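The Tablecloth Is the First Tool

In the back half of a former bicycle shop in Pimstead, Natália Calado is ironing a tablecloth. It is a quarter to eight in the morning and her guests come at nine. The cloth is pale blue and has thin black squares, and she irons it from the wrong side, slowly, because the print is becoming gray near one hem.

"I bought the whole end of the roll," she says. "When it is finished I will have to change my profession."

Calado is a baker by training. For the last few years she has also taught other people how to look at bread, and this is the part of her work I came to see. Her morning class has no oven in it. The participants bring something they baked at home, or something that failed at home, and they lay it on a table and talk about the crumb.

The word needs a little explanation for readers who do not bake. The crumb is everything inside the crust. It can be tight or open, damp or dry, it can hold together or fall to sand when you press it. Bakers speak about it the way other people speak about weather, with much feeling and not so much precision. Calado wants the precision. For this she uses the squares.

A slice which is laid over a grid cannot lie about its size. If the loaf spread to the left, you see it against the lines. If the left half of the slice has fallen and the right half has not, you see this too, and you can ask what happened on that side. On a plain white cloth, she says, everyone's bread looks fine.

I asked her if a cutting board with marks would not be easier. She has one. It was a gift from Innes Rennie, who sells kitchen equipment under the name Farquharson and who lent her the first tables. The board stands behind the flour bins. It is too small for two people to lean over together, and leaning over together is, for her, half of the lesson.
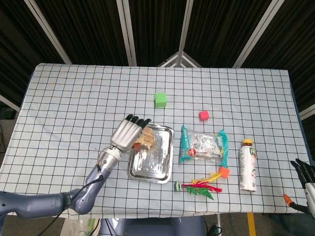 The trays came later. In the beginning she let people put the bread directly on the cloth, and after one season she was washing it every evening. Oil goes into cotton quickly, and a rye with molasses leaves a mark that stays until the next winter. Rhona Menzies, who had worked in hospital kitchens before she retired, told her to buy shallow steel trays with a raised edge and round corners, so that no dough hides in the corner when you wash up. Menzies knew exactly which supplier and which depth. She now comes to the class herself and brings oat crackers, which she considers a form of bread. Calado does not agree, but the crackers get a tray like everything else.

Steel has one fault, and the class complains of it each time: it shines. Under a ceiling lamp the light jumps up from the metal and makes the bread look darker than it is. Calado's answer is to judge the color last, and near the window. The shape and the texture you can judge anywhere.

The guests arrived on time and the bread came out of paper bags and clean towels. Paraskevi Rallis had a corn bread of her grandmother's which, she warned us, would break if somebody breathed on it. It did break when she lifted it, and Calado was delighted. She pushed the pieces apart with one finger and asked the others to find the place where the break had started.

It is a good question, and I would not have known to ask it. We bent down. Santeri Kiiskinen, who drives 184 miles for this class and stays the night with a cousin, thought it had started at the bottom, where the crust was thick. Rallis thought it had started in the middle, from a spot where the fat had not mixed. They discussed this for a long time. In the end Rallis wrote in her notebook that she would melt the butter next time, and Kiiskinen wrote something also, in Finnish, and would not translate it.

Notebooks are required. Calado gives each person the same kind, a thin Sokard with squared paper, so that the drawing on the page can follow the squares on the table. People who say they cannot draw find that they can copy an outline one square after another. Some of the drawings are very beautiful. Kiiskinen's loaves always look like islands on a sea map, with the holes drawn as lakes.

He showed me his older pages over coffee. The recipe at the top was the same in each one, 700 grams of flour, and under it the outlines became taller from month to month. One page said 721 grams, underlined twice. His scale had been wrong in January, he explained, and he had kept the page out of respect for the truth.

The class costs less than a lunch in the center of town and it takes 4 hours, with a pause. Calado has been asked to make it into a video course by Verneo, a company which sells lessons in crafts, and she is still thinking. Her worry is the smell. She asks everyone to smell the broken side of the bread before they say one word about it, and she has no idea how to ask this through a screen.

At one o'clock the towels were folded and the bread that had survived was divided. I was given the heel of a rye and a piece of the corn bread, which became powder in my coat pocket before I reached the station. Calado was already filling the sink for the trays.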